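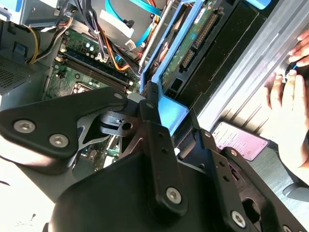 Rasen (robot arm)

Rasen is a hobby-built robot arm designed for opening up and working inside desktop computers. It was started by Jasper Kramer and Kinga Kocsis at the Beltberg shared workshop, and it has grown into one of the best-loved projects to come out of that space. Plans and parts lists are free to copy, and builders are warmly encouraged to change them!

Design

The gripper is a linkage of matte black metal links and brackets joined with silver hex-socket bolts. Every joint can be taken apart with ordinary hex keys, a wonderful thing for anyone who has had to throw out a glued or riveted toy arm. One of the brackets has a row of small holes, and a grey metal plate with a triangular cutout sits behind the long link. A small camera rides at the wrist and looks out over the linkage, so the parts of the gripper are always in its view.

The arm itself runs from a hobby power supply and has a reach of 600 mm. An early version, known as Purves, reached 700 mm but sagged badly at full stretch, and Kocsis shortened it in July of the following year.

Computer work

Rasen's favorite testing ground is an old tower with its side open. The inside of a PC is a marvelously awkward place for a machine: memory slots, a CPU socket with a silver frame, blue SATA cables looping down over everything, and a hard drive in a light blue plastic caddy. Loose cables are the hardest part by far, as they bend whenever they are touched and hide whatever lies behind them.

Much of the work is still done side by side with people. Builders handle lengths of aluminum extrusion right next to the open case while the gripper reaches across the motherboard, and a phone on the desk is a common sight. The workshop rule is that the arm runs at its slowest speed whenever hands are close.

Versions

Purves – the first arm, retired after 18 months.
Rasen 1 – shorter, with the bolted gripper.
Rasen 2 – same gripper, with new wrist bearings by Niall Leckie. Files were posted on April 14, 2023.

A left-handed copy was built at home by Gervásio Fontes, who mirrored every bracket by hand.

See also

Cloltholm cable tester
Beltberg workshop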